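Open Day at the Nondstead Robotics Club

Posted Sep 3, 2021

So I finally made it out to Nondstead for the student open day! I'd been meaning to go for ages, and my cousin's kid is thinking of applying, so off we drove with a bag of pretzels and a printed map that had the parking lot on the wrong side of the building. We started upstairs with the line-following carts (cute, noisy) and then went down to see what the robot hand team was up to, which is where I ended up spending most of my afternoon.
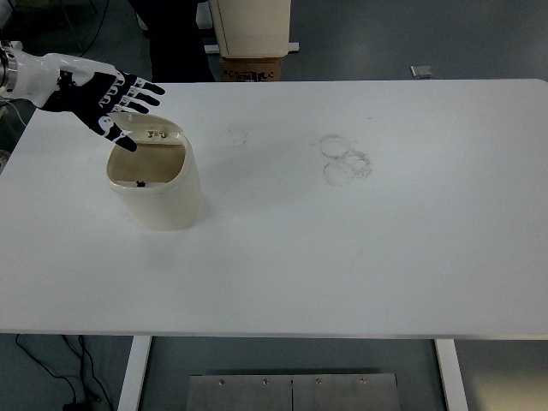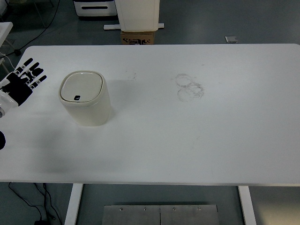
The small trash bin on the team's table, lid open in the first picture and closed in the second.

The class project for the term is called Avgate, and the whole thing is about lids. That sounds tiny, I know. Each team picks a household item with a lid and has to get a robot to deal with it, and this team picked a little tabletop trash bin. I asked Lingyun Fang, one of the students, why they hadn't gone for something flashier, and she laughed and said they'd started with a cookie jar and it went badly. She's been on the project since it began and she had a notebook full of hand positions, all drawn in pencil, with arrows and little angry notes to herself. I could have read that thing all day.

What I liked best was how much of the talk was about thumbs. Where does the thumb go, how low, how soon? Two of the students had a real disagreement over it while I stood there, and their instructor, Anatole Vasseur, just let them go at it and ate his sandwich. He told me later that the class gets 41 tries logged per team before the final demo in November, and after that you show up with what you have. I asked if anyone ever ran out early. "Every year," he said.

There were 7 teams signed up this time. I only got a proper look at three, plus a quick peek at the Tessier group, who were busy with a laptop and clearly did not want company (fair enough, I wouldn't either).

A few practical things if you're going to the next one. Parking is free but it fills up fast, nearly 80 people came through before lunch. The floors in the lab are hard and there's not much seating, so wear decent shoes. The coffee cart only takes cash. And ask the students questions, they love it!

My cousin's kid has now decided on robotics, or possibly marine biology.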